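Home Arm Build, session 6 notes - simulate first, then cut parts

For the Friday evening group at Rundwood. Notes by Thảo Kiều. Typed up fast between the session and the last bus, so check anything that looks off against the whiteboard.

## Where we are

- Arms: both benches have base, shoulder and elbow together. Wrist on bench 2 still has play in it. Shim it or reprint, your choice.
- Grippers: not cut yet. Don't cut yet!
- Sim: everybody should have the Drekance scene loading on their own laptop by now. If not, see the setup part at the end.
- Power supplies stay in the locked cabinet until we've done the wiring check together. Yes, even if you've done it before at work.

Homework from last time was joint limits. Most of you copied them from the servo sheet. Problem: the servo sheet gives what the servo can do by itself on a table. Your printed bracket stops it well before that. Measure on the real arm, power off, move the joint by hand until something touches, back off a bit, write that down. Put those numbers in the sim file.

## Why we're simulating a kitchen task

The target task for the build is pick one small soft thing, put it in a bowl. Same task for both benches so we can compare.

Picked this because it needs most of what a home arm needs:

- finding the thing from a camera
- getting above it without knocking it
- closing enough to hold, not enough to squash
- letting go in the right place at the right height

The letting go is where people lose time. Everyone spends weeks on the grasp and then opens the fingers at full speed from way up and the item bounces out.

## Frames, again

We had a lot of confusion over this so going through it slowly.

**World frame.** Fixed. Origin at the center of the arm's base plate, on the table surface. Z up. X away from the arm toward the far side of the table. Y to the left if you're standing behind the arm.

**Camera frame.** Fixed to the camera. Ours is overhead, looking straight down. Its z points *into* the view, so toward the table. This is the one that gets people. A point further from the lens has a bigger camera z and a smaller world z.

**Tool frame.** Fixed to the gripper, origin between the fingertips. Moves with the arm.

**Object frame.** One per object. In sim we get it for free. On the bench we don't, we estimate it.

To go from a pixel to a reach target:

1. pixel to a ray in camera frame (needs the intrinsics)
2. ray hits the table plane, gives a point in camera frame
3. camera frame to world frame (needs the camera pose)
4. world point plus an offset gives the tool target

Step 2 assumes the thing is *on the table*. Something inside a bowl sits higher than the table by the thickness of the bowl's floor. And the rim is higher again. If you click on the rim and treat it as a table point, your answer gets pushed outward from the middle of the view. Gets worse toward the edges. Right under the camera you won't notice at all, so don't test only there.
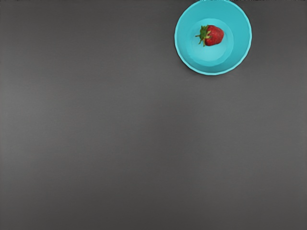 Quick way to check your transform: put the bowl in a known spot in the scene file, run the detector, compare what you get with what you typed. Then move the bowl to a corner and do it again. If the middle is good and the corner is bad, it's height or lens. If both are off by the same amount in the same direction, it's the camera pose. If x and y look swapped, they're swapped.

## Success check

Each bench needs a function that returns true or false. Not a person looking at the screen and saying "yeah looks fine."

First version most of you wrote: distance between item center and bowl center is small in x and y. OK start. Fails when:

- the gripper is holding the item over the bowl and hasn't let go
- the item is balanced on the rim
- the item went in and the bowl got dragged halfway across the table with it

Better version, all of these must hold:

- item center inside the inner floor circle in x,y (*inner* floor, not the outer rim)
- item center lower than the rim in z
- item touching the bowl, not touching either finger
- item speed near zero
- bowl still close to its start position
- arm back at home, out of the camera view

The last one is easy to forget. If the arm is parked over the bowl the camera check is useless. Send it home, wait for it to settle, then check.

Pseudo code from the board:

```
def done(s):
 d = dist_xy(s.item, s.bowl)
 if d > s.bowl.floor_radius: return False
 if s.item.z > s.bowl.rim_z: return False
 if touching(s.item, s.fingers): return False
 if not touching(s.item, s.bowl): return False
 if speed(s.item) > V_MIN: return False
 if dist_xy(s.bowl, s.bowl_start) > BOWL_TOL: return False
 return s.arm.at_home
```

V_MIN and BOWL_TOL: pick your own, write down what you picked and why. Don't set them to zero. The physics jitters a little and you'll never pass.

## Settling

Someone on bench 1 had good drops counted as fails. Cause was checking on the very next step after release. The item was still rocking.

Fix: after release, run 1000 physics steps with the gripper commanded open and the arm going home, then check. That's the number for both benches so results compare. If your runs get slow, cut down the rendering, not the settling.

Related. If your item keeps sliding slowly for ever, your friction is too low or the collision shape is a sphere. A sphere on a flat floor rolls. Use a convex hull of the mesh, or a couple of boxes stuck together if your laptop struggles.

Same goes for the bowl, opposite problem. **A convex hull of a bowl is a solid lump.** The hull closes over the top. It'll look perfect on screen and your item will land on an invisible lid. Break the bowl into pieces: one flat disc for the floor, a ring of thin slabs for the wall. More slabs is rounder but slower. Turn on the collision view and look at it before you blame the controller.

## Colors and the detector

We're using a plain color threshold for now. No learning, no network. It's enough for one item and one bowl on a plain table.

- Convert to HSV first. RGB thresholds fall apart as soon as the light changes.
- Red wraps around in hue. You need two ranges, low end and high end, joined with OR. If your mask has only half the item, this is why.
- Green leaves won't be in the red mask. So the center you get is the center of the red part only, shifted away from the stem. For a light grip on a small item that shift matters. Either add the green or correct for it.
- Mask out the bowl color separately, fit a circle to the outer edge, use that for bowl center.
- The inner floor may not look centered in the rim when the bowl is off to one side of the view. That's perspective. Don't average the two circles.
- If the bowl is near the border of the view, part of the rim can go missing. A circle fit handles that. A centroid of the mask doesn't, it gets pulled inward.

Test with the light turned down to half before you say it's finished. The workshop in February has no daylight at all by the time we start.

## Moving to the bench

Order of work. Please stick to it.

1. Sim passes your success check with the item in random spots. Log every run.
2. Same code, real arm, gripper OFF, just a pencil in the wrist. Touch marks on a sheet of paper.
3. Gripper on, no item. Open and close over the bowl.
4. Foam item.
5. Real fruit. Bring your own, and paper towels.

Step 2 catches nearly all the frame mistakes and costs you a pencil. Do it with somebody's hand on the power switch.

Finger pads: we have the Gukley foam sheet, gray, on the shelf over the drill press. Cut with a knife, not scissors, the scissors crush the edge. Stick it on with double sided tape for now, glue only when you're sure of the shape.

Grip force: servos don't give us force. Set the closing angle instead and stop early. Start wide, close a little per try until it lifts without slipping. Write the angle on tape on the gripper so teh other bench can use it.

## Setup, for those still stuck

- Pull the class folder again, the scene file changed.
- The viewer talks to the controller on port 2105. If it hangs on "waiting", something else has the port or your firewall ate it. Restart the viewer first, then the controller. Order matters.
- Bowl mesh imports tiny? Units. The mesh is in millimeters, sim wants meters.
- Bowl mesh imports see-through from one side? Normals are flipped. Harmless for physics, but it wrecks the color mask.
- If the item falls through the table at start, it's spawned overlapping. Raise it a little and let it drop.

Thân is the name of the shared results sheet, same link as before. One line per run please: bench, seed, pass or fail, and which line of the check failed. "Fail" alone is no use to anyone, me included.

## Before next session

- [ ] measured joint limits in the file, not the servo sheet ones
- [ ] bowl collision made of pieces, collision view looked at
- [ ] success check written, all conditions
- [ ] transform test, middle and corner, both numbers in the sheet
- [ ] bench 2: wrist play fixed
- [ ] read the part on trajectories in the handout, up to where it gets into splines. we'll do splines togehter

Cutting gripper parts next time if both benches have the transform numbers in. Bring safety glasses, there's 2 spare pairs and one of them is scratched.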